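Rakolar hardware wallet review

Updated September 2025

The Rakolar is a small hardware wallet for holding Bitcoin and a handful of other coins offline. It costs £200 from Turnon, the only UK shop I found with stock, and the box holds the wallet, a short cable and two cards for writing down your recovery words.

Setting it up took 14 minutes. You pick a PIN, write down the words and then type them back in, and there is no way to skip that last part. I moved a small amount across from my Galtell account first and sent the rest once it had confirmed.
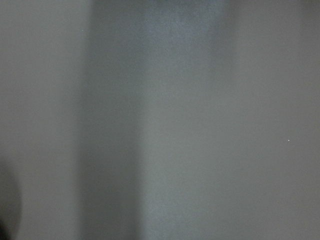

Shadow on a grey surface, close up.

The desktop app is called Kariuki and it is the weak point. It lets you set your own fee and choose which coins to spend, both of which I use a lot, but the history page is slow to load and the export file puts the date in a format my tax software would not read. I had to fix the column by hand. An update is promised for November.

Signing is simple enough. The full address shows over two screens and you hold both buttons to approve. The buttons are stiff.

I would buy it again for long-term storage. If you send payments every day, a phone wallet with a small balance will be less bother.

Score: 7 out of 9 on our usual checklist. Points lost for the export file and the slow history page.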